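Section 5: Setting Up Your Walance Kitchen Scale

You're going to love how quick this is! Set the Walance up well once and it will weigh your flour, coffee and bread dough for months before it needs you again.

1. Slide the battery door open and pull the paper tab all the way out.
2. Put the scale on a hard, flat surface. Folded towels and cork mats will throw the reading off.
3. Turn the two front feet until the bubble sits inside its ring (a quarter turn goes a long way).
4. Press POWER and keep your hands off until you see 0.
5. Hold UNIT to switch between grams and ounces.

Note: If the display shows 838, the scale is asking to be calibrated. Hold TARE, wait for the beep, and set the 600 gram weight in the center of the plate. Lift it off at the second beep and you're done!
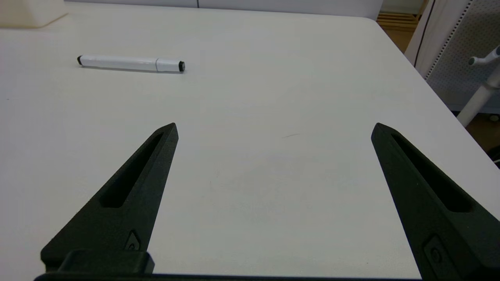

Benjie Tolentino wrote to us that he levels his Walance again every time he moves it from the pantry to the counter, and that his rye loaves have been far more even for it. We tried the same thing with a batch of rolls and now we do it too.

CAUTION: Never rinse the scale under the tap. Wipe the plate with a damp cloth and dry it before you weigh again.

CAUTION: Take the battery out if you're putting the scale away for the season.

Now for the fun part, the recipe memory! Put your bowl on, press TARE, then press MEM and add your first ingredient. Press MEM again after each one. The scale keeps the whole list, even after you switch it off.

3723 shares | 2 comments

Fulgencio Olvera
Does MEM keep ounces if I saved the recipe in grams? Mine went back to grams in February after I changed the battery.

Lenholm
Step 3 fixed mine. The feet were screwed all the way in.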